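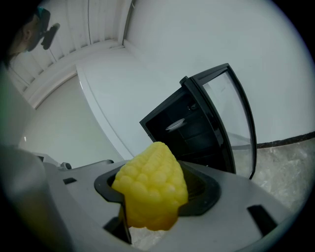 A student in the back row objected that a setlist is just a list, songs in order, what is there to study? Fair question. This chapter takes most of its length to answer it, and the student still wasn't fully convinced by September.

# Chapter 5: Building the Set

**Before you read.** Have a recording of a full concert ready. Live, uncut, talking left in. Not a best-of. You will need it by section 2.

A set is an argument about attention. How long will a room listen, and to what, and after what? Singers who write their own songs often leave this till the van ride. Big mistake, or at least a common one.

Take the Gbeho tour, which we follow through the rest of the book. Four players, acoustic, small halls. The opening night at Clerkau ran 58 minutes and started with the three slowest songs they had. Lovely songs. The room went quiet, then restless, then quiet in the wrong way. Next night, same songs, same players, but the second ballad moved to the end and a dance tune put in it's place. Different concert.

Why? Some first answers, all of them partial:

- Tempo. Easy to measure, easy to overrate.
- Key. Three songs in D minor in a row and the ear stops noticing the key at all.
- Who sings. A new voice resets the room more than a new tempo does.
- Talk. Where the singer speaks, how long, whether the guitar gets tuned under it.

Talk gets its own section (5.3). Most textbooks skip it. But in song traditions where the words carry the weight, the spoken introduction is part of the piece — take it out and a listener from outside the tradition may have nothing to hold on to.

## Hall size

The same order won't work everywhere. Clerkau is a seated room, low ceiling, dry. The Fleltari festival stage holds 1,000 and most of them are standing, some with food, many waiting for a diffrent act. The band cut the set to five songs there and dropped every introduction but one. Reviews were good. The singer hated it. Both facts matter and we come back to them in 5.4.

## What this chapter covers

5.1 Openers and the first silence
5.2 Pacing the middle
5.3 Speaking between songs
5.4 Festival sets, short sets
5.5 Encores — planned, unplanned, pretend

**Terms to know:** opener, reset, dead spot, segue, false ending, tag.

**Listening.** The Trulov recording, disc 2, all of it. Write down the time each song starts and the time the applause stops. Don't judge yet, just log. Bring the log to 5.1, we start with the first gap.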